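Teminness Open Day

The Teminness Open Day is a public event held each May at Teminness, a small robotics workshop that studies how people and machines handle ordinary household objects. It began as an afternoon for local families and now runs from ten in the morning until half past four. Visitors can watch demonstrations, try some of the equipment themselves and talk to the staff who use it. The event is best known for its table session, in which hand-held grippers are used on cutlery and other small kitchen things.

Background

The workshop was set up by Magnus Kerr and Senga Lamont, who had both worked on packing machinery at Cruickshank before turning to work in the home. Their early interest was in laying and clearing tables. The first open day had no programme and 99 visitors, most of whom had been told about it by Lamont at the local library. The present form of the day, with timed sessions and a booking sheet at the door, was introduced by Mhairi Drummond. Attendance has since been limited to 220, in groups, as the rooms are small and the corridor between them is narrow.

The table session

The table session takes place in a domestic setting and lasts 20 minutes for each group. A demonstrator works with grippers held in the hand, each with a camera fixed to it, so that the objects are seen from close to the fingers. The movements can then be used as a record from which a robot arm may be taught the same task. Visitors stand back from the table while the work is going on and come forward afterwards to ask questions.

The objects are kept few and plain. A spoon and a chopstick are the usual pair, with a utensil holder placed towards the far side of the table. The spoon is taken by its handle, with a finger on either side, and the demonstrator explains why a thin handle lying flat on a cloth is harder for a gripper than it is for a hand. The fingers have to come down low enough to close on the handle without pushing hard against the table, and they have to line up with it before they shut. A chopstick lying close by leaves less room for this and has to be allowed for in the approach. 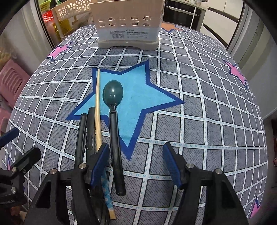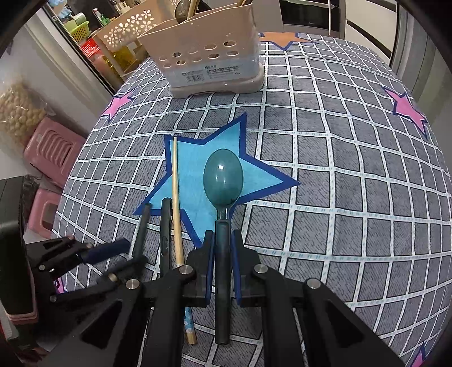
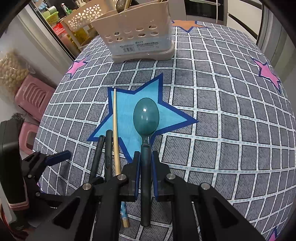
Spoon and chopstick on the star-patterned cloth, with the utensil holder behind

Rory Paterson

Demonstrators

New demonstrators practise for 5 weeks before taking a public session. Euan Carnegie, who trains them, asks each one to complete 100 pick-ups with the same spoon before moving on to anything else. The practice is done at the same height and pace as the public session, and is watched by a second member of staff. Carnegie's usual advice is to slow down just before the fingers close, as beginners tend to move the wrist at that point and knock the handle round.

Questions from visitors are taken after the objects have been put down. The commonest concern the cameras, the weight of the grippers and whether the same work could be done with a fork. Children often ask to hold a gripper, and a short turn at the end of each group is now part of the session. Two people may try at once, one on each side of the table.

Other parts of the day

A second room is given over to Narell, a bench-mounted arm built at the workshop. It is shown stacking cups and turning the pages of a ring binder. The arm is slow by design and a full run takes longer than most groups stay, so it is started before the doors open and visitors join it part of the way through – a printed sheet on the wall lists the steps in order.

Talks are given in the front office at eleven and at two. Kerr normally speaks on the history of the workshop, and Drummond on how recordings are sorted and checked. The afternoon talk has at times been replaced by a guest speaker from Naltenitz, a partner workshop which does similar work with garden tools. Tea is served in the yard if the weather is dry.

Access

Entry is free. The table room and the front office are on the ground floor, and the room used for Narell is reached by a ramp from the yard. Large bags are left at the door. Visitors may take photographs between sessions, though flash is not allowed while a demonstrator is working.

See also

Narell (robot arm)
Naltenitz
Cruickshank packing machinery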